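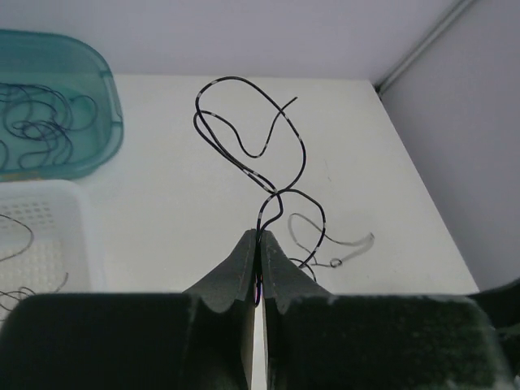
Kivi gripper holding the end of a thin black cable, with a tray and basket of cables to the left.

Kivi cable handling kit now available to hire

Proruletti has added the Kivi kit to its hire list at the Clandton and Prurton depots. It is meant for workshops that handle mixed lengths of thin cable and want to try a robot on the job before buying one. The kit has a two-finger gripper with padded fingers, a wrist camera and a mounting plate. Fitting takes 45 minutes.

Hire costs £200 a day or £900 a week, and the full kit sells for £3000. Spare finger pads are charged separately. Bookings for November are open now at either depot.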